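「靴下の片割れは、まだ人間の仕事です」 家事ロボットはどこまで来たのか、現場の人に聞く

家事をしてくれる機械が来年には家に来る、という話を私はもう何年も聞いている。来年はなかなか来ない。そこで、その「来年」を作っている側の人に会いに行った。

ノクトゥラ・フーリーさんは、ロボットアームに片づけや仕分けを覚えさせる会社ウーヴスで、作業の設計を担当している。以前は雑貨チェーンのボーダンで売り場の棚を受け持っていたという、この業界では少し変わった経歴の人だ。待ち合わせに五分遅れて現れ、コーヒーをこぼし、自分で拭いた。

「この拭くのがね、うちの機械だとまだ大仕事なんですよ」

最初の質問は、読者がいちばん知りたいであろうことにした。洗濯物は畳めるのか。

「畳めます。タオルなら。決まった大きさのタオルを、決まった向きで、決まった台に置いてくださるなら」

それはほとんど畳んであるのでは、と言うと、フーリーさんは否定しなかった。難しいのは畳む動作より、丸まった布の山から一枚をつまみ出して、どこが角なのかを見つけるところだという。人間は濡れたTシャツの塊に手を突っ込み、テレビを見ながら襟を探し当てる。「あれを見るたびに、うちの技術者は黙ります」

では店の仕事はどうか。家よりは整っているはずだ。

「お店のほうが先でしょうね。棚の高さが決まっているし、商品の形もわかっている。ただ、ボーダンにいたころを思い出すと、商品がわかっている形のまま棚にある時間って、開店から最初のお客さんが来るまでなんです」

棚に戻された商品の話になると、彼女は急に早口になった。入浴剤の列に紛れた乾電池。なぜか靴べらの裏にある飴。十月の棚替えの時期には、売り場を一周するたびに同じ靴べらを直していたそうだ。こういう「あるべき場所にないもの」を見つけて戻す作業こそ機械に任せたいのだが、そこがいちばん苦手だという。

数字も聞いた。昨年度、ウーヴスでは卓上の片づけを1,807回試し、人が手を出さずに最後まで終わったのは1,087回だった。六割である。私の息子に部屋を片づけろと言った場合の成績を上回っているので、思わず褒めてしまった。

「いや、家電として売るなら駄目な数字です。食洗機が五回に二回、途中で固まったら返品しますよね」

失敗の中身はさまざまで、つかみ損ねるもの、つかんだまま放さないもの、関係のない場所に置いて満足するものなどがある。「満足するというのは私の言い方で、機械は何も思っていません。でも止まり方が満足そうなんです」

同じ会社で制御を担当するディオニシス・マヴロマティスさんにも、途中から加わってもらった。こちらは慎重な人で、私が「賢い」と言うたびに「条件が合えば動く」と言い直した。十回ほど直されたところで、私もそう言うようになった。

マヴロマティスさんによれば、アームそのものの力や速さで困ることはもうあまりない。困るのは指先だ。薄い紙、小さい部品、柔らかいもの。机に貼りついた紙切れ一枚を拾うのに、人間は爪を使い、指を湿らせ、最後は手のひらで机の端まで滑らせて落とす。「あの滑らせるやつ、教えていないのに子どもがやるでしょう。悔しいですよ」

それで、卓上の仕分けを繰り返している。小さなものを種類ごとに籠へ入れる、言ってしまえばそれだけの作業だ。

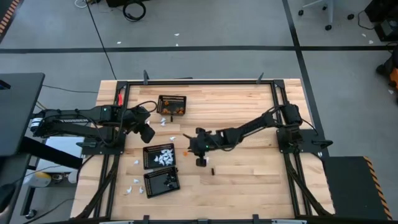
種類ごとの籠を使った卓上の仕分け。白い紙は籠の外にもまだ残っている。

「地味でしょう」とフーリーさん。地味ですね、と答えた。

「でも家の中って、ほとんどこれなんですよ。机の上のものを、あるべきところに入れる。夕飯の前に毎日やるでしょう」

確かにやる。しかも、うちではあるべきところが人によって違う。郵便物を籠に入れる派と、冷蔵庫の上に積む派が同居している。その点を相談すると、マヴロマティスさんは少し考えて「それはご家族で先に決めてください」と言った。機械に渡す前に仕様を決めろという話で、仕様が決まらないから散らかっているのだが、そこは技術の範囲外らしい。

値段の話は二人とも口が重い。競合のコヴェテルが家庭向けの予定を発表したときは社内が少しざわついたそうだが、ウーヴスはまず小さな店のバックヤードを狙うという。閉店後に動かすなら、遅くても文句が出にくい。一晩で最大600点を仕分けられれば店にとって意味がある、というのが今の目標だ。

人の仕事はなくなりますか、という、記事の決まりとして聞かなければならない質問もした。

「なくなる前に増えましたよ。機械が落としたものを拾う係が」とフーリーさん。「冗談じゃなくて、求人に書きました。応募も来ました」

あと何年で、とはあえて聞かずにいたら、マヴロマティスさんのほうから言い出した。「タオルはもうすぐです。机の上は、その次。子どものおもちゃ箱は、私が退職してからにしてほしい」

靴下はどうか。左右を組にして丸める、あれだ。

二人は顔を見合わせた。片方しかない場合の扱いがまだ決まっていないのだという。うちには片方しかない靴下が引き出し一つ分あるので、貸しましょうかと申し出たところ、フーリーさんは本気で手帳を出した。宅配便で送ることになっている。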